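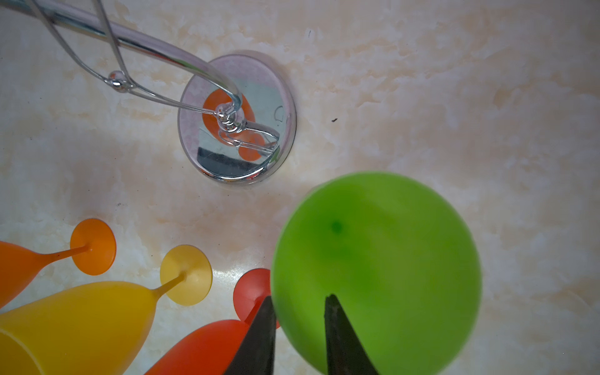 About Skemis

Skemis sells rubber stamps, ink pads, card blanks and cutting dies from a unit in Waretside, and by post to the rest of the country. We started with 91 products on one set of shelves. The last stock check came to 3791, and we have mixed feelings about that. Card making is a hobby that can be done very well with one good stamp, one black ink pad and a packet of decent card, and any shop that tells you otherwise has shelves to clear.

We have shelves to clear too, of course. But we were customers for a long time before we were a shop, and most of us still have a drawer at home full of things we were talked into. Embossing folders used once. Glitter in colours that don't exist. A set of alphabet dies with no letter Q. We try to run the business so that your drawer doesn't end up like ours.

What we stock and what we don't

Everything gets used before it goes on the website. A stamp is inked and pressed 400 times on the same card stock, by hand, and we look at the fine lines at the end. If the whiskers on the cat have gone, we don't sell the cat. This takes ages and suppliers find it annoying. One of them told us that no customer would ever use a stamp that often, and we wondered why he made it so big a part of his catalogue that they last a lifetime.

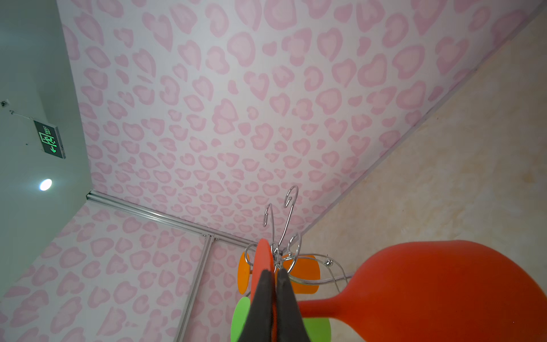
Ink is worse. "Archival" can mean almost anything on a label, and "fade resistant" seems to mean that it fades. We tape swatches to the south window and leave them there until June comes round again, then put the results on the product page whether they suit us or not. Two of our best sellers did badly. They are still on sale, with a note.

Our own card blanks are called Fatbridge. They are thicker than most, they fold without cracking if you score them first, and they cost more to post. We would love to say they are the best on the market, but we haven't tried everyone's. 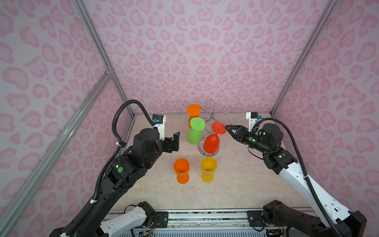 Patterned paper is where we get the most arguments. Manufacturers love a busy sheet because it looks lively in the packet, and then you get it home and find there is nowhere to put a greeting. Animal prints are the usual culprit. Take a pink leopard print on a pale ground like the one on these walls, with the blotches turning into hearts here and there: cheerful enough, but stamp an outline image straight on to it and the lines will get lost. We'd use a narrow strip down one side and leave the rest plain. It also means one sheet does a whole batch of cards, so we sell prints like that singly.

The big gadgets

We are asked every week why we don't carry more stamping platforms, electric die cutters and so on. We carry 2 platforms and no electric machines. The platforms earn their place if your hands shake or you need the same card over and over. For anyone else, a steady table and a bit of patience will get you most of the way, and we would sooner you borrowed a friend's before spending the money.

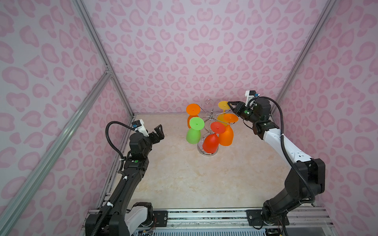 Our dies come from Kołodziej, a family workshop that cuts them in small runs. They are slow to arrive and sometimes out of stock for months. We did try a cheaper maker. The edges were rough, the postage ate the saving, and we went back with an apology.

Visiting and returns

The Waretside counter is small but you can try any ink or stamp before you buy. Bring your own card if you like, as results do vary. Unused items can come back whenever you notice you didn't need them.

Related pages
Ink fading results, window test
How to score Fatbridge blanks
Single sheets and offcuts
Do you need a stamping platform?
Postage and returns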